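Open Day at Hivine

My brother-in-law got me on the list. You had to be on a list, and there were 78 names on it, and I was the last one, written in by hand in green pen.

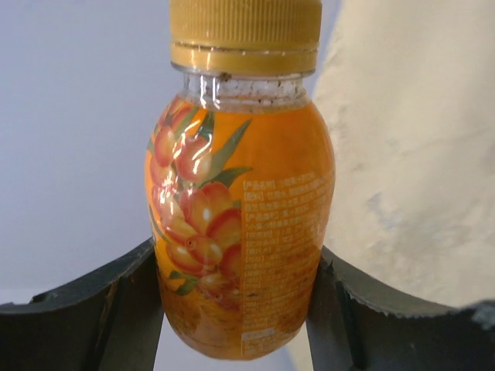

I should say I had no business being there. I sell carpet. But Zesex had bought the old Hivine building out past Kakisthorpe, and my aunt Dell worked on the Hivine line for most of her life, and I wanted to see what they'd done with the place before she asked me about it, which she would, on Sunday, over the phone, while pretending to be interested in my knees.

They gave us lanyards and paper slippers to go over our shoes. A man in front of me put his on his hands first. I liked him right away and stuck close to him for the rest of the tour.

The guide was Shabani Barasa, and she talked fast and walked backward, and I kept waiting for her to hit a pillar (she never did). She took us down the long hall where the lockers used to be. I knew about the lockers. Dell's was 152 and she kept a pair of red shoes in it for eleven years, for going out after, and I don't think she went out after more than twice. The lockers were gone. There was a water cooler and a very nice plant.

"This is the one everybody wants to see," Shabani said, and we all squeezed up to the yellow line.

The arm was smaller than I'd pictured. I had a car factory in my head, sparks and so on, and this was more like something you'd clamp to a desk. They called it Kuruc. It had two dark fingers, and between the fingers it was holding a little bottle of juice with a mustard-yellow cap, orange all the way down, berries on the label and a lot of Chinese writing I couldn't read.

"What is that, mango?" said the slipper man.

"Sea buckthorn," said Shabani.

"Bless you," he said, and a lady behind us laughed so hard she had to step out of line.

So the thing to know about Kuruc is that it's slow. I mean slow like my uncle parking. It would lift the bottle, think it over, carry it across to the other side of the table, think again, and set it down. Then it would let go, and you could feel the whole group breathe out. Then it went and got the bottle again! There were engineers at a desk in the corner eating sandwiches and not even looking up, and the rest of us were standing there like it was the moon landing.

Somebody asked how fast it would go when it was finished. Shabani said that wasn't really the question they were working on. They wanted it to hold a thing hard enough and no harder. A full bottle, a half bottle, a bottle made of thinner stuff. She said they'd had it squeeze one in March and the ceiling still had a spot. We all looked up. It did have a spot.

"My aunt could do 70 a minute," I said.

I hadn't planned on saying it. It came out pretty loud.

Shabani stopped walking backward. "Doing what?"

"Jars. Picking them off the belt and turning the label to the front. She worked here, over by that wall, I think. She said after a while you didn't feel your hands, you just felt the jars."

One of the engineers put down his sandwich. He was a kid, really, with mustard on his sleeve. He asked me how she turned them, with the fingers or from the wrist, and I said I had no idea, and he looked so let down that I told him I could ask.

He wrote his number on the back of my lanyard card. Then the next group was coming in, and we had to go give back our slippers.

I called Dell from the parking lot. I didn't wait for Sunday. I told her about the lockers, and she was quiet for a second and then asked what color the plant was. I said green, Dell, it's a plant. I told her about the arm and the bottle and the spot on the ceiling.

"Is it any good?" she said.

"It's careful."

"Careful," she said. I could hear her moving things around in the kitchen, a cupboard, a glass going down on the counter. "And what do they want to know?"

"If it's the fingers or the wrist."

"Well, it's neither one," she said. "Have you got a pencil?"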